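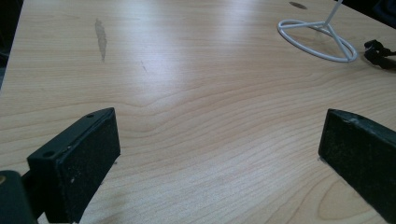 Tischplatten mit heller Holzoptik sind meine große Schwäche, und nichts macht mir am Wochenende mehr Freude, als so eine Platte wieder richtig schön sauber zu bekommen! Laminat gilt ja als anspruchslos, und das stimmt auch, solange man es nicht mit Möbelpolitur, Scheuermilch und guten Absichten zukleistert. Bei einem so blassen Blondton wie auf dem Foto, mit den langen, welligen Maserungslinien quer über die Fläche, verschwinden Krümel und Fingerabdrücke fast völlig im Muster. Verräterisch wird es erst im Gegenlicht. Wo sich die Deckenlampe spiegelt und die Platte beinahe weißlich wirkt, erkennt man Schlieren am besten, und deshalb fange ich mit dem Putzen immer an so einer Stelle an.

Was ihr braucht

Zwei Mikrofasertücher (eins für nass, eins für trocken, bitte nicht verwechseln), eine Schüssel mit lauwarmem Wasser, einen Spritzer Spülmittel, ein Stück Schmutzradierer für Notfälle und ein weiches Baumwolltuch zum Schluss. Ich nehme dafür ein altes Geschirrtuch, das schon hundertmal gewaschen ist. Neue Geschirrtücher fusseln wie verrückt!

Schritt 1: Abräumen

Alles runter, was sich bewegen lässt. Auch der Drahtständer, auch die Obstschale, auch der Stapel Post. Unter Drahtfüßen sammelt sich gern ein feiner grauer Rand, den man beim Drumherumwischen nur breiter zieht. Wischt die Füße gleich mit ab, solange ihr den Ständer in der Hand habt.

Schritt 2: Trocken vorwischen

Mit dem trockenen Tuch einmal in langen Bahnen über die ganze Platte, immer in Richtung der Maserung. Technisch ist die Richtung bei Laminat egal, das Muster ist ja nur gedruckt, aber man behält so viel besser den Überblick, wo man schon war. Sandkörner und harte Krümel müssen jetzt weg, sonst reibt ihr sie im nächsten Schritt schön in die Oberfläche ein. Gillespie Gunn aus meinem Werkstattkurs schwört auf einen Handfeger mit Ziegenhaar. Hab ich ausprobiert, ist herrlich, geht aber auch ohne.

Schritt 3: Feucht wischen

Das Tuch gut auswringen, richtig gut, es soll nicht tropfen. Wasser, das in einer Fuge oder an der Kante stehen bleibt, kriecht irgendwann in den Träger, und dann quillt es dort auf. Das bekommt man nie wieder flach. An meinem alten Schreibtisch von Cornaver habe ich genau so eine Beule, gleich vorne rechts, ein Andenken an eine Gießkanne im Januar.

Wischt wieder in Bahnen und spült das Tuch zwischendurch aus. Bei einer normalen Tischplatte reichen 2 Liter Wasser locker. Ein Spritzer Spülmittel genügt, ehrlich, mehr macht nur Schlieren.

Schritt 4: Hartnäckige Flecken

Kugelschreiber: ein paar Tropfen Spiritus auf ein Wattepad, tupfen, mit klarem Wasser nachwischen.

Kerzenwachs: hart werden lassen, mit einer Plastikkarte abheben, den Rest mit Küchenpapier und einem lauwarmen Föhn aufnehmen.

Kleberreste: Speiseöl, fünf Minuten einwirken lassen, dann mit Spülwasser abnehmen. Klappt fast immer!

Kaffeeringe: meist reicht warmes Wasser. Wenn nicht, kommt der Schmutzradierer dran, ganz sachte und nur auf der Stelle. Er ist im Grunde sehr feines Schleifpapier, und glänzende Oberflächen werden davon schnell stumpf. Vorher unbedingt an der Unterseite oder ganz am Rand testen.

Schritt 5: Klar nachwischen und polieren

Frisches Wasser holen, Tuch ausspülen und noch einmal komplett drüber. Danach sofort mit dem Baumwolltuch trocken reiben, in kleinen Kreisen und ohne viel Druck. Das ist mein Lieblingsteil! Geht in die Hocke und schaut flach über die Platte zum Licht. Seht ihr noch matte Streifen, haucht sie an und reibt nach.

Wie oft?

Bei uns gibt es die große Runde jeden Donnerstag, dauert mit allem Drum und Dran nicht ganz 17 Minuten. Dazwischen nur feucht abwischen. Einen Esstisch mit Kindern dran würde ich öfter machen, eine Ablage im Flur deutlich seltener.

Noch ein paar Fragen, die per Mail kamen

Kauko Ikonen wollte wissen, ob man Laminat ölen kann. Nein, das Öl zieht nicht ein und bleibt als klebriger Film liegen. Wer es schon getan hat, bekommt es mit Spülwasser und Geduld wieder runter.

Ovidiu Ene fragt nach dem Dampfreiniger. Lieber nicht, schon gar nicht an den Kanten.

Und zu tiefen Kratzern: Hartwachs in zwei Tönen mischen, einen helleren und einen dunkleren, und entlang der Maserungslinie einarbeiten. Dazu schreibe ich noch einen eigenen Beitrag, sobald mein Probestück fertig ist.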